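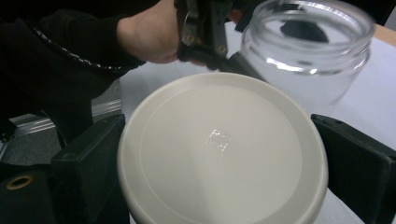
ハンドグリッパーは、ロボットアーム本体より先に買ってもいいのでしょうか?

先に買って大丈夫です。アームの機種が決まっていなくても、つかみたい物と爪の相性は手で確かめられますし、そこで分かったことがアーム選びの条件になります。

Covholm ハンドグリッパー 導入ガイド
最終更新:2021年7月16日

Covholmは、人が手に持って使うグリッパーです。ロボットの手先と同じ形の爪を自分の手で動かし、瓶やふた、箱、袋といった対象物をどうつかめばうまくいくかを調べたり、作業のお手本を記録したりするのに使います。当店でもずいぶん触ってきましたが、これが本当に面白いんです。素手なら何も考えずに持てるガラス瓶が、爪を介したとたんに「どこを、どの角度から」という話になります。この感覚を机の上で味わえるのは、計画段階の方にこそおすすめしたいところです。

セット内容
・グリッパー本体(手持ち用ハンドル付き)
・交換用の爪 標準形1組
・記録用カメラ取付プレート
・六角レンチ、予備ねじ
・日本語の組立手引き(全31ページ)

カメラ、記録用のパソコン、固定治具は含みません。見積もりのときに抜けやすいので、先に書いておきます。

予算の組み方
よくいただくのが「本体のほかに何を見込めばいいですか」というご相談です。当店では次の順番で書き出していただいています。

1 グリッパー本体と予備の爪
爪は消耗品と考えてください。ガラスやねじ山のある物を相手にすると、先端の減りが早くなります。最初の注文で予備を1組入れておくと、後の送料が浮きます。

2 固定治具
ふたや皿のように平たくて丸い物は、台に置いただけだと押したときに逃げます。両側から挟むブロックを2個用意するだけで作業のやりやすさがまるで違います! 3Dプリンターをお持ちなら自作で十分ですし、外注の場合も、形が単純なら見積もりは早く出てきます。寸法は対象物の現物を測って決めてください。カタログ値で作ると、だいたい少しきつくなります。

3 作業台まわり
アルミフレームで土台を組むなら、後からアームを載せることを考えて、溝の規格を最初にそろえておきましょう。規格の混在は地味に困ります(当店の展示台も一度組み直しました)。天板は白や淡い色だと、黒い治具や爪の位置が見分けやすくなります。

4 対象物そのもの
忘れられがちですが、同じ瓶、同じふたを多めに買っておいてください。途中で容器のモデルチェンジがあると、記録の条件が変わってしまいます。透明なガラスは光の映り込みで見え方が大きく変わるため、不透明の容器も混ぜておくと比較ができて助かります。

5 人の時間
ここがいちばん大きな項目になることもあります。当店の目安では、ひとつの作業につき200回分の記録をひと区切りとし、最初の50回は慣れるための練習として別枠で数えています。担当の方が他の業務と兼任なら、日程にも余裕を持たせてください。

Osardアームと組み合わせる場合
将来アームに移行する予定の方には、Osardシリーズ用の変換フランジをご用意しています。手持ちで使っていた爪をそのままアームの先に付けられるので、試行錯誤が無駄になりません。個人的にも、ここはCovholmのいちばん好きなところです。自分の手で見つけた角度で機械が動くと、やっぱりうれしくなります。

他社アームをご検討の場合は、取付面の図面をお送りください。加工で対応できることもあります。Jangの旧型フランジは穴の位置が異なるため、現時点では対応していません。

置き場所の確認
手持ちで使う段階では、腕を自由に動かせる広さの机があれば始められます。アームを入れる段階になると、安全柵や非常停止の位置まで含めて床の図面が必要になります。賃貸の施設では床に穴をあけられるかどうかで架台の種類が変わるので、早めに管理会社へ確認を。電源の位置も一緒に見ておいてください。

お試し貸出
購入前に14日間の貸出をご利用いただけます。標準の爪に加えて、先端の細い爪も同梱してお送りします。実際にお使いになる容器で試してみてください。返却時に「この瓶は滑る」「このふたは縁が高くて入らない」といった感想をいただけると、爪選びのご提案がぐっと具体的になります。

8月の貸出分は受付中です。夏季休業をはさむ期間は返却日を延ばせますので、申込フォームの備考欄に希望日をご記入ください。

納期とお支払い
本体は在庫があれば翌営業日に発送します。変換フランジは受注生産です。学校や研究機関の方は、見積書・納品書・請求書の後払いに対応しています。年度予算の都合で本体と治具を分けて発注される場合も、見積書を分けてお作りします。

関連商品
・Covholm 交換用爪(標準形/先細形)
・Zastulau 卓上固定ブロック 2個組
・Osard用 変換フランジ

お問い合わせの際は、つかみたい物の写真とおおよその重さを添えてください。どんな物が届くか、毎回楽しみにしています。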